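Posted in: Mailing list archive > Cell setup and maintenance
September, 9:40 pm, by Steinar Kvaran

Hi all,

Thanks for the quick answers on this one! Quoting the bit I'm replying to and then I'll ramble:

> Steinar, before you touch the arm settings again, check what
> the simulated cell thinks the table height is. We had the same
> drift on our Prosia after an update. The real table had been
> moved and re-shimmed and the model still had the old number in
> it. Every approach came in wrong by the same amount and we
> spent two days blaming the wrist.
> Egilsson

So, you were right, or at least right enough that I owe you a coffee. The tabletop in our model was set to 730 and the real one measures 742 with the shims in (I measured at all four corners, twice, with the good tape). That's 12 mm, and 12 mm is plenty when the Luvuvier is coming down on something flat. I had the wrist cover off and the screws in a cup before I read your message, so that was an evening well spent.

What I did, in case anyone else has one of these:

Backed up the cell file first. Please do this. I have lost one before and it was not a fun week.

Changed the table height, then re-ran the base calibration at 55 percent speed. Our base plate sits 870 from the table's long edge and that number was fine, so I left it alone.

Cleaned the flange while the cover was off anyway, and put fresh grease on the second joint. It was due. The old stuff had gone the color of strong tea.

Went back into the simulated room and looked for anything else that was stale. I'd been putting this off, and there's a lot more furniture in there than I remembered. Whoever built our room started from the Nesex home set, so it's all house stuff and tile, and I still have to go through which pieces have collision turned on. The tall candle is the one I worry about for the planner, as it's right out at the end of the table and sticks up a good way.

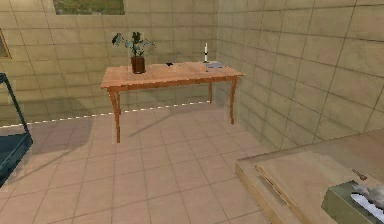
Simulated room, view toward the table. Plant on the left, candle and gray tray at the right end.

Two questions, then I'll leave you in peace. First, do you keep the loose props as separate objects or bake them into the table? I like them separate, but then I have to fix each one by hand when the height changes, and I can see myself leaving the plant pot 12 mm deep in the wood. Second, is there a sane way to make the Prosia controller complain when the model and the touch-off disagree? Ours just takes the number and carries on, happy as anything.

I still want to do a full set of touch-offs at normal speed before I put the cover back on for good. The slow ones I did tonight came out fine, but I've only done the near side of the table so far, and the far corners are where it was worst. I'll post the numbers when I have them.

Oh, and Egilsson, if you still have the spare gasket for the wrist cover, mine has a nick in it and I'd happily pay the postage.

Steinar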